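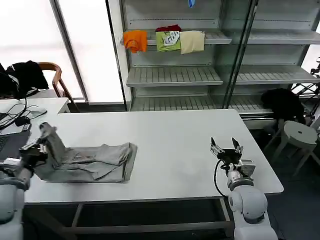 The task of our group in the Ballholm project was the folding of trousers with two arms. We started with T-shirts in November, and they were easier for us, as a shirt has almost the same shape from both sides. With trousers the legs can cross, so the program must first find the waistband. In our method the left gripper takes one end of the pants and lifts it, while the right one waits open above the table until it gets its own grasp point. The light gray pair on the white table was good for testing the grasping but bad for the camera, because the edge of the cloth has low contrast.

We recorded 477 attempts and used 44 of them only for testing. Most errors came from the second grasp — the fingers closed too high and took no cloth. We made the approach slower and lowered the grasp point by 7 mm, and after this change the error was more rare. The folding of the second leg is still not solved.

Group Zekov, June 2018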